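In defence of the desk stapler

Our office went paperless in August. There was a cake. By 11 the next morning three people had come past my desk asking for a stapler.

I have one. I've had it since the Kimo Street office, before the move, before the hot desks, and I am not giving it up. People laugh. Fine. Then they borrow it.

So, the argument, quickly, as I've got a lunch hour and most of it's gone. The stapler is the last honest tool on a desk. You push it, it goes clunk, the pages stay together. No login. No update. Doesn't want to know your favourite colour or your mother's maiden name. Compare the Trivau document system we now use at work, which took me 13 clicks last week to join two PDFs, and it joined them in the wrong order. Thirteen! I counted because I was cross.

Paper clips, someone always says. No. Paper clips are a promise to lose page four. They slide, they catch on the next bundle, they turn up in the dryer. Bulldog clips are alright for a thick wad but try putting 80 sets of them in a filing cabinet drawer and then shutting the drawer. And those staple-free things that punch a little tongue of paper and fold it through itself, lovely idea, hopeless past a few sheets.

I grew up over a newsagency in Kenusitz, if you know it, you won't, and the stapler lived next to the till. Receipts, raffle books, the paper run lists. It weighed as much as a brick and Mum used it for a doorstop when the wind got up. Nobody organised it. Nobody labelled it. It had a place on the counter and it went back there, and that was the whole system.

Which brings me to the other half of this, space. A stapler needs a bit of flat, clear surface to work on. Modern desks dont give you that. Monitor, second monitor, dock, charger, the plant. You end up stapling in midair with the pages drifting apart, and then you blame the stapler for the crooked corner.

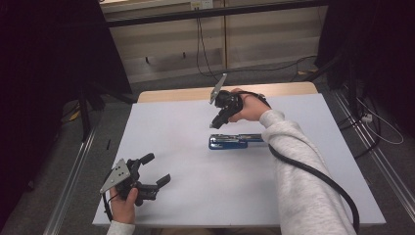

Blue base, silver top, white board. Plenty of elbow room.

See, a cleared surface. I put a board down on my own table at home after years of stapling on top of the mail and it's changed my Sunday-night-type chores no end. School forms, rates notice, the warranty for the kettle. Everything gets squared up against the edge first. Two taps on the long side, one on the short, clunk. My corners are magnificent now.

And the colour matters, I'll die on this hill. Black staplers vanish. Grey ones vanish faster. A bright one you can find under a newspaper, and you can spot it from the other side of the office when it's wandered off to accounts again.

I know the counter-argument. Waste, trees, the storeroom at our old Pant Road site with 41 boxes of stuff no one had opened in years. Fair enough. Print less, I'm all for it. But the pages you do print are the ones you care about, a lease, a kid's story, the eulogy, and they deserve better than a dog-eared corner folded over adn hoped for.

Anyway. Mine's in the top drawer, left hand side. Put it back when you're done, and if it's empty the refills are behind the tea bags.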